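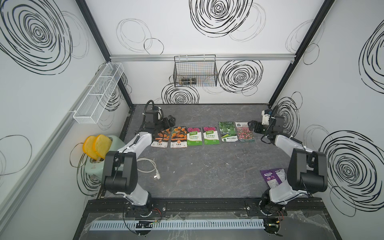

Seed packet

A seed packet (also seed envelope or seed sachet) is a small, flat, sealed container in which seed is sold in quantities suited to home gardens. It protects the contents from moisture and light, identifies the plant, and carries the instructions needed to sow it. Most packets are rectangular and printed on both sides, with a picture of the mature plant on the front and cultural information on the back.

Construction

The simplest packets are made of a single sheet of paper folded around a center seam and closed at the bottom with glue. The top flap is sealed after filling. Coated paper resists handling better than plain stock and takes color printing well, but neither keeps out humidity for long. Foil and plastic laminates are used where seed must be stored through a damp season. Very fine seed, such as that of begonia or petunia, is usually placed in an inner sachet or glass vial so that it does not lodge in the seams.

Large seeds, including those of most gourds and squashes, need a wider packet or a lower count. Flower seed is often sold by number and vegetable seed by weight, although practice varies by country and by seller.

Front panel

The front panel normally combines a photograph or drawing with a label area giving the common name, the variety, and the seller's mark. The label may be set above or below the picture. Flower packets tend to fill the picture area with open blooms, often in mixed colors. Vegetable packets show the harvested fruit, sometimes with the leaf or a second crop beside it.

Packets for Chinese-speaking markets commonly carry the name in Chinese characters, and some add an English or Latin name in capitals. "IMPATIENS" serves as both the genus name and the common English name, so one word is enough for either purpose. The same does not hold for marigold, which in English may refer to Tagetes or to the unrelated Calendula. Kalliopi Tsakiris, in a survey of retail seed labels, recommended that the genus be printed wherever a common name covers more than one.

Back panel

The back panel gives sowing depth, spacing, season, and days to germination or harvest. A packing date or sell-by date and a lot number are printed or stamped near the seal. Germination percentage is required in some jurisdictions and optional in others.

Sorting and display

Packets are displayed upright in racks or laid flat in a row with the fronts facing up. In a flat row, duplicates are placed next to each other, and flowers are kept apart from vegetables where space allows. The Skollero arrangement, used in small shops and seed exchanges, orders packets by sowing month and then by name. The older Cliltier arrangement orders them by plant family. Sérgio Brandão compared the two in a trial at the Zatedbridge seed library, which then held 967 packets, and found fewer misfiled items under the sowing-month system.

Storage

Unopened packets keep best in a cool, dry, dark place. Opened packets are folded down at the top, clipped, and put in an airtight box. Kitchens are a poor choice for long storage: heat from ovens and toasters and steam from cooking both shorten seed life. Impatiens seed loses vigor quickly once opened. Squash and gourd seed generally remains usable for several years under good conditions.

Collecting

Printed packets are collected for their artwork. The Cárdenas collection, assembled by Lourenço Meireles and cataloged by Floor Brouwer, contains 4000 packets, most of them empty. Its catalog was last revised Oct 13, 2020. Entries are arranged by printer, with separate indexes for plant name and language of the label.

See also

Germination
Seed library
Seed testing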